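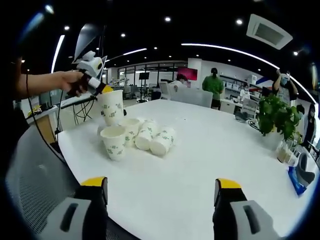 Paper cups will not nest cleanly after an event - how do you restack them without crushing the rims?

Posted in Kitchen and Breakroom

I look after the refreshment table for a small office. We use plain white paper cups with a green leaf print. They are set out on a big white table before a meeting, and afterward a fair number have been handled or knocked over but never filled. I would like to put the unused ones back in a stack and return them to the cupboard instead of throwing them out.

The restacked column is always taller than the original sleeve and it leans. A sleeve of 36 cups came out of the box straight and fit the shelf with room to spare. After one morning on the table the same cups no longer fit under the shelf above. When I press down on the column, the lower cups jam together and the next person tears a rim trying to separate them.

Things I have checked so far:

The cups are all from the same box. They are dry. I have looked at the bases and they seem flat. Some of the mouths are slightly oval, mostly on cups that were lying on their sides. Turning the stack upside down makes no difference to the height.

Is there an order of work for this, or a shape of holder that does it for you? I would also like to know whether it is acceptable to put handled cups back at all. Our supplier is Drovance, if it matters.

I-hsuan Lau

tronham_facilities

just throw them out. a cup costs next to nothing and you are going to spend ten minutes on it. we tried saving them at our place and the cupboard filled up with leaning towers that nobody wanted to drink from

Aurélien Marchal

The height problem and the jamming problem have separate causes, so I will take them one at a time.

Height. A paper cup is a cone with a rolled rim. In a factory sleeve each cup drops into the one below until it meets its stop, which depending on the design is either the rolled rim or the base of the inner cup. The spacing between rims is therefore constant. If a mouth has gone oval, the next cup touches the wall at two points before it reaches the stop and sits a little high. A gap of 2 mm per cup adds up quickly over a full sleeve. The lean has the same origin, as an oval cup seldom seats evenly on both sides.

Cups lying on their sides are the usual source. The wall carries very little load at the mouth, and a cup that has been leaned on or squeezed while lying down can keep some of that shape. Stand them up as soon as you can.

Jamming. Pushing on the top of the column drives every taper into the next one. Air is forced out as the cups go together, and when you pull one away the air has to get back in past a tight seam. Do not press on the column. If a cup does not drop under its own weight plus a light tap, it has the wrong shape or it is not centered.

The method I use:

1. Stand every cup upright on the table, mouth up, spaced so that you can get your fingers between them. Doing this first lets you see the rims from above.

2. Look straight down into each cup. Set aside any with a crease in the rim, a dent in the side wall or anything inside. A crease does not come out, and a creased rim can leak at the lip.

3. For a mouth that is only oval, hold the cup just below the rim and squeeze gently across the long diameter. Let go and check. Two attempts are enough. If it stays oval, it goes with the rejects.

4. Hold the receiving cup low, near the base. Lower the next cup into it vertically and release it before it touches the stop. Picking a cup up by the upper wall is fine for moving it, but too tight a grip there makes it oval again just as you are trying to seat it.

5. Build short stacks of four. Compare the rim gaps by eye against a stack from an unopened sleeve. A wide gap shows up at once in a short stack, and it is much harder to find in a tall one.

6. Join the short stacks into columns of 16 and stop there. Taller columns bend in the middle unless the sleeve is supporting them.

7. Put the column back in its original sleeve if you still have it, mouth end first, and fold the open end over.

On separating cups that have already jammed: hold the lower cup near the base and twist the upper one a few degrees before pulling. The twist breaks the seal. Pulling straight up by the rim is how rims get torn.

On hygiene, my practice is to keep restacked cups only if they have been handled on the outside. If someone has put fingers inside to pick up several at once, or the mouth has been face down on an unwiped table, I discard them. Your workplace may have a stricter rule and that one applies.

As for holders, a vertical tube dispenser keeps a column straight, but it will not correct an oval cup. It tends to make the jam worse if the tube is a close fit. I would fix the shapes first.

I-hsuan Lau

Thank you, the short stacks found it. Most of the extra height came from a few oval cups near the bottom of the column. Step 3 rescued some of them and the rest went in the bin. The column now fits on the shelf. I had been pressing down on the top every time, so I have stopped doing that.

One follow-up: does humidity matter? The cupboard is next to the dishwasher, and the July stacks seemed worse than the others.

Aurélien Marchal

It can. Board takes up moisture at the cut edges and softens slightly, so a cup stored in damp air will go oval under less force. A closed sleeve slows this down. I would move them to a cupboard away from the steam - or at least keep the open sleeve on the side farthest from the dishwasher.

Kahsay

We buy smaller sleeves from Clodivia now and only open one at a time. Fewer cups on the table means fewer to put back. Same print on all of them so no one notices when we top up halfway through.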